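Toothbrush (manual)

A toothbrush is a small brush on a stick for cleaning your teeth, and I've been looking after this entry for long enough that I've stopped pretending I'm neutral about it. I like the plain manual sort. The electric ones have their own page, and Xuân Hứa keeps that one in far better nick than I keep this, so pop over there if you came for motors and chargers.

Parts

The bit with the bristles is the head, the bit you hold is the handle, and the skinny section joining them is the neck. Plenty of handles have a grip in a second colour, usually a softer, rubbery material moulded over the hard plastic. The bristles are nearly always nylon these days, set into the head in little bunches called tufts. Some tufts are dyed a different colour from their neighbours, which can be pure decoration or can mark out a fade strip (the dye washes out as the brush wears, and that's your nudge to go and buy another one).

Bristle grades

Soft, medium and hard are the grades you'll see on the shelf, with extra soft turning up more and more. Dentists mostly steer people to soft. I grew up in a firmly medium household and it took me years to come around! Scrubbing hard with a stiff brush can wear at the gums and the enamel near them, and it doesn't clean any better than a soft brush used patiently for 2 minutes.

Colours

Handles come in different colours so that people sharing a bathroom can tell theirs apart, and I'd argue it's the most useful feature of the lot. At our place on Sutov Street there were 5 of us and one cup, and my aunt Lụa Từ handed out colours every February like she was picking a netball side. You did not get to swap. Two people on the same colour is a recipe for grief, so if you buy a multipack with a double-up in it, wrap a rubber band round one handle or put a dab of nail polish on the end.

Packaging

Shop brushes usually come on a cardboard backing with a plastic blister over the front. Hotels, airlines, camps and charity parcels tend to use brushes in individual clear plastic sleeves, which are cheap, light and let you see the colour without opening anything. The sleeves are slippery little things, and a stack of them will slide all over the bench the moment you let go.
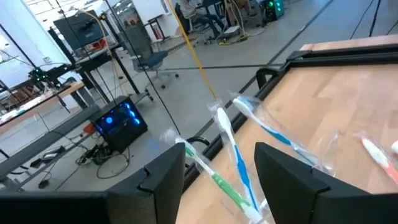
Should a brush go back in its sleeve after you've used it?

Best not to, as a closed sleeve holds the damp in around the bristles. Rinse the brush, shake it off and stand it head up in a cup where the air can get at it. For travelling, a case with vent holes does the job.

Replacement

Every three months or so is the usual advice, and sooner if the bristles have splayed out sideways. Kids are murder on brushes (they chew them) and theirs may need swapping well before that. Old ones are brilliant for grout, bike chains and the gunk around taps, just keep them well away from the bathroom cup.

Disposal

Most kerbside recycling won't take toothbrushes, being too small and made of mixed plastics. Some chemists and dental clinics have a collection box, so it's worth asking at the counter. The sleeves are soft plastic and have to be sorted separately.

See also: Electric toothbrush; Toothpaste; Dental floss; Tongue scraper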